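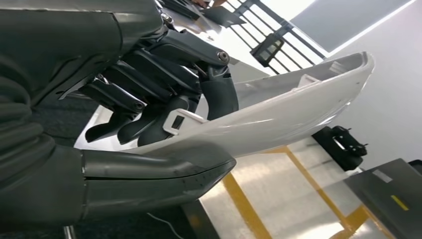 Robotic hand holding a curved white plastic panel

Zalance Manufacturers' Association
Economic Conditions Working Group
Minutes of the meeting held June 7, 2018

Present: six members, plus the secretary. Apologies were received from two members.

1. Minutes of the previous meeting
The minutes were approved with one correction. Under item 4, "new orders" should read "unfilled orders." The secretary will replace the copy in the shared folder.

2. Matters arising
The question on overtime hours has been added to the quarterly survey form. The member for Festow asked whether firms that run a single shift should leave it blank or enter zero. It was agreed that they should enter zero, and the instructions will be changed to say so.

The letter to the freight office about night deliveries has been sent. No reply has been received.

3. Output survey, first quarter
The chair presented the results. Forms went to all member plants and the return was better than for the previous quarter, although several came in after the closing date and had to be keyed in by hand.

Output across the group rose in January and February and was flat in March. The chair put the flat month down mainly to the shutdown at one of the larger plants for boiler work. Two members did not think this explained all of it. They reported that their own customers had been holding back orders during March and that the order book did not recover until well into the next quarter.

Metal parts and packaging did better than the group as a whole. Furniture fittings fell for the second quarter in a row. Food machinery was little changed.

Total jobs reported by the plants that answered stood at 2,871. A member asked whether this included agency workers. The secretary said that it should not, but that at least one firm had counted them in earlier surveys. The secretary will check with that firm before the figure goes into the newsletter.

It was agreed that the summary table would be released to members only. The full report will follow once the late returns have been checked.

4. Input prices
Members compared notes on steel, resin and cardboard. All reported higher steel prices than at the start of the year. Resin was steady. Cardboard had gone up twice, and one supplier had shortened its payment terms to 35 days.

The Murakami plant has moved to buying steel under a six-month contract. Its representative said the price was slightly above the spot price on the day of signing but made quoting easier. Other members asked for the general terms, leaving out the price, and these will be circulated if the supplier agrees.

There was some discussion of whether members were passing higher costs on to customers. Three had done so in part. The others were waiting for contract renewals in the fall.

5. Seasonal adjustment
The group returned to the question of whether the survey figures should be seasonally adjusted. The present series is short, and the chair's view was that it would take at least another two years of returns before any adjustment could be relied on. One member said that readers of the newsletter compare each quarter with the one before and draw the wrong idea from it every winter.

Agreed: publish unadjusted figures, but show the change from the same quarter of the year before in the first column.

6. Fluseck industrial park
The county has asked for comments on its plan for the second phase. Members supported it in general. Concerns were raised over the single access road and the capacity of the substation. The draft response will be changed to put the power supply question first.

7. Budget
The working group has $3,000 for the year. Printing and mailing of the first survey cost $1,000. The secretary proposed sending the next survey by email, with paper copies for firms that ask for them. Agreed.

8. Other business
A member asked that papers be sent out a full week ahead of meetings. Noted.

Actions
Secretary: amend survey instructions on overtime; check the agency worker count; email the next survey.
Chair: revise the Fluseck response and send it to the county.
Murakami representative: ask the supplier about sharing contract terms.

The next meeting will be held at the Festow office after the second quarter returns are in.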